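From: Unathi Modise
To: Brostcombe Kitchen and Table list
Subject: Re: [brostcombe-table] Oil for boards, and the potluck

Hello everybody, and a special hello to the people who joined after the spring swap. I've been meaning to answer Ansel since Sunday, and every time I sat down to do it the phone rang or something on the stove needed me, so please forgive the length of what follows. I've had too much time to think about it!

Ansel Ridgeway wrote:
> Dear all,
> My aunt's old cutting board came to me when we cleared out the
> house on Mabaso Street. It's a good heavy thing but it has gone
> gray and fuzzy, and there's a smell of onion in it that I can't
> shift with soap. I was going to rub it down with olive oil, since
> that's what she always did, but my neighbor says that will make
> it worse. Then the man at the hardware store wanted to sell me
> a tin of something for more than I paid for my shoes.
> What do the rest of you use? And is it worth saving, or should
> I get a new one and be done with it?
> Also, I can bring beans to the potluck if somebody else does
> the cornbread. Mine comes out like a roof tile.
> Ansel

Ansel, save it! A heavy old board that has been through somebody's whole cooking life is a lovely thing to have, and gray and fuzzy is about the easiest trouble to put right. I did one last June that looked as though it had been left under a porch, and I use it every morning now for toast.

Your neighbor is right about the olive oil, I'm afraid, with all respect to your aunt (mine did the same, and used the end of the bottle on her hair). Cooking oils stay soft in the wood and after a while they turn, and then you have a board that smells like an old crayon on top of the onion. Get plain mineral oil, the kind they sell at the drugstore in the aisle with the stomach remedies. Make sure the label says it's food grade. It's cheap and it doesn't go off, and you don't need the fancy tin, although if someone gave me the fancy tin for my birthday I wouldn't send it back.

Now for the onion. Scatter a good handful of coarse salt over the board, cut a lemon in half, and scrub with the cut side, squeezing a little as you go. Leave the slush sitting there for ten minutes or so while you do something else, then scrape it off, rinse quickly, and dry it with a towel. You may need to do this more than once. My mother's board had a garlic corner that took most of a bag of lemons, and I still think I can find it on a damp day.

Then comes the sanding, and please don't be nervous about it. Let the board dry overnight first, standing on its edge so the air gets to both faces. I start with a medium paper wrapped around a block and go along with the grain, never across, until the gray is gone and the wood has some color again. Wipe it over with a damp cloth and you'll feel the fuzz stand up as it dries. That's what you want. Go over it with a fine paper, lightly, and do the damp cloth again, and by the second or third time it stays smooth. Do both sides, even if you only ever use one, or the board can start to cup on you. Mine rocked for a whole winter before I learned that, and I chopped carrots to a sort of drumbeat.

When it's smooth and properly dry, warm the oil a little by standing the bottle in a bowl of hot water. Pour on more than seems decent. Rub it all over with a soft rag, faces and edges, and pay particular attention to the end grain, which drinks like a horse. Leave it overnight and wipe off whatever is still sitting there in the morning. I do 4 coats on a thirsty board, one each evening, and after that once a month if I remember. If you flick a few drops of water on and they sit up in beads, you're in good shape. If they sink in and leave a dark spot, get the bottle out again.

Some people like to finish with a bit of beeswax melted into the oil. I was taught one part wax to four parts oil, melted gently in a jar set in a pan of water, and it makes a soft paste that smells wonderful and is also very good on wooden spoons. I buy my wax from the Teltamier stall at the Saturday market, the one next to the plants. Keep an eye on the pan and don't wander off. I wandered off once, and I won't go into it.

After that, day to day, there isn't much to it. Wash it by hand with warm water and a little soap, dry it right away, and stand it up. Please keep it out of the dishwasher, and out of the sink too, where I'm sorry to say my son-in-law still leaves mine to soak. I keep a separate board for raw chicken and it goes nowhere near the bread. And if you ever find a crack that goes all the way through, or one you can catch a fingernail in that gets wider when the board dries, then I would let that one retire and hold up a plant pot.

On whether to buy new: if you ever do, I would look for maple. It's hard enough to take a knife and kind enough not to blunt it, and it's pretty without making a fuss. Pick it up in the store and see that it lies flat. The very thin ones warp, whatever the tag says. And think about the size of your sink before you fall in love with something enormous — I speak as a woman who washed a board in the bathtub for two years.

About the potluck. Ansel, beans would be wonderful, and I'll do the cornbread myself, in two pans, one with peppers and one without. We still need somebody for a green salad and somebody who can bring ice. The big coffee urn has come back from its repair with a new lid, so we'll have coffee, and I have the long tablecloths washed and ironed. We start at noon, and those who can come at eleven to help with the tables will have my thanks and first choice of the pie.

I was also asked how to get to the hall now that the bridge is closed. Take bus 115 from the library and get off at the feed store, then it's a short walk up the hill with the church on your left. If you're driving, the Movby lot across the road is free on weekends, but the gravel is deep at the far end, so stay near the gate if you have a low car. The door code is the same as last time. Write to me directly if you've forgotten it and I'll send it along, as I would prefer not to put it in a message to the whole list.

One more thing and I'll let you get to your supper. If enough of you have boards that need attention, I could bring my sandpaper and a big bottle of oil to the potluck and we could do a few out on the porch after we've eaten. It's a dusty job but a pleasant one with company, and there's a lot of good talk to be had over sanding. Bring an old towel and wear something you don't mind getting oil on. I have put the question that came up most at the last swap down at the bottom, underneath my name, for those who missed it.

With love to all, and to Ansel's aunt's board,
Unathi
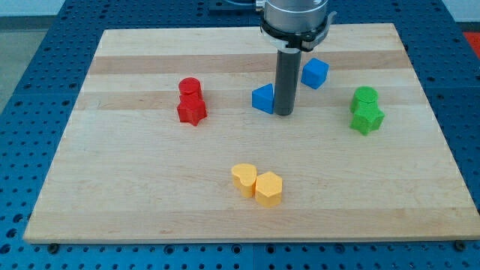

How long should a freshly oiled board rest before I cut bread on it?
Give it one night, wipe off any oil still on the surface in the morning, and it's ready for the loaf.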